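# Household robots (chore robots)

A household robot is a machine meant to take over chores: dishes, laundry, picking things up off the floor. I've been adding to this article since August, and my short answer to "can they do it yet?" is still "a few, slowly, if you tidy up first." Vacuuming is the one most people know – and even there my own machine gets lost under the couch!
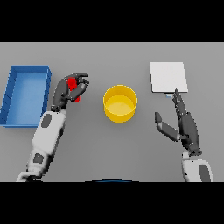

Sorting is the chore I'd bet on next, and Malathi Kartha's group at Pisharody seems to agree (they ran 3,282 simulated tries before touching a real kitchen). It sounds so easy, toys in one tub and socks in another. But take a hand holding one small red block, with a blue tray on one side and a yellow bin on the other: it has to grip the thing, know which container is right and let go over the right spot. And a block is the friendly case, because socks flop.

Shop floors are further along. Mohandas Palaniappan's parts shop in Clidthorpe has an arm that packs 300 boxes a shift, all the same size. Give it 3 sizes and it needs a person nearby.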